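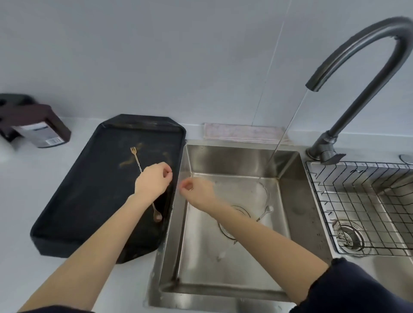

Le projet Sodutau a commencé en janvier avec un seul objectif : aider les familles du quartier Tomaszewski à jeter moins de nourriture. Dans ce rapport intermédiaire je présente ce que nous avons fait jusqu'au 28 mai 2018, et aussi ce que nous n'avons pas encore pu faire. Nous travaillons toujours dans des cuisines ordinaires, avec un plan de travail blanc, un évier en inox et un plateau noir posé à côté, parce que les participants doivent pouvoir refaire les mêmes gestes chez eux.

Participation

Au total 37 foyers sont inscrits, contre 300 foyers qui ont reçu notre lettre. Le chiffre est plus bas que dans notre demande de subvention et je préfère le dire clairement. Beaucoup de personnes ont répondu qu'elles étaient intéressées, mais l'heure des ateliers ne leur convenait pas. Depuis le printemps nous proposons donc un deuxième horaire, le soir. Quatre foyers ont quitté le projet, deux pour cause de déménagement, les autres sans donner de raison.

Ateliers

Huit ateliers ont eu lieu. Les thèmes les plus demandés sont la conservation des légumes, la lecture des dates sur les emballages et l'utilisation du pain rassis. L'atelier sur la congélation a été plus difficile, car les congélateurs des participants sont souvent petits et déjà pleins. Ebony Grimshaw, qui anime les séances, a réécrit la fiche correspondante. La nouvelle version est plus courte et elle est traduite en trois langues.

Pesée des déchets

Chaque foyer a reçu une balance et un carnet. Les carnets sont remplis de manière très inégale : certains notent chaque épluchure, d'autres seulement le total de la semaine. Pour cette raison je ne donne pas de moyenne dans ce rapport. Le bureau Irneo nous aide à préparer un carnet plus simple, avec une ligne par jour et des cases à cocher.

Budget

Les dépenses restent dans les limites prévues, sauf l'impression des fiches, qui a coûté plus cher à cause des traductions. Nous demandons l'autorisation de transférer vers cette ligne une partie de la somme réservée aux déplacements. Le contrat avec Prarinix pour la location de la salle est signé jusqu'à la fin du projet.

Suite du travail

Pendant l'été, les ateliers seront suspendus et nous ferons des visites chez les participants qui le souhaitent. Le nouveau carnet sera distribué à la rentrée. Je vous enverrai les premières données de pesée dès qu'elles seront comparables d'un foyer à l'autre.

Classé dans : Vie du projet, Rapports aux financeurs

Rechercher sur le site… OK

Ce site utilise des cookies pour mesurer sa fréquentation. Accepter | En savoir plus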